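Workshop > Noticeboard > Lend a hand

Posted in November by the Tristden bench group

We're looking for a few patient people to join our robot arm build at the Skuvholm shared workshop! At the moment we're teaching it to set marked white blocks into a tray with pegs, which is fiddlier than it sounds (and rather lovely company on a dark evening).
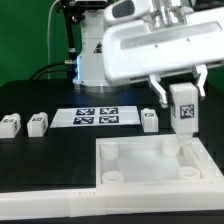
Do I need to know any programming? None at all, we'll show you as we go.

Evenings start at 6.30, there's tea, and we have room for 30. Leave your name at the front desk.

Recent notices
Pleno lathe refresher
Lã knitting machine repairs
200 jam jars wanted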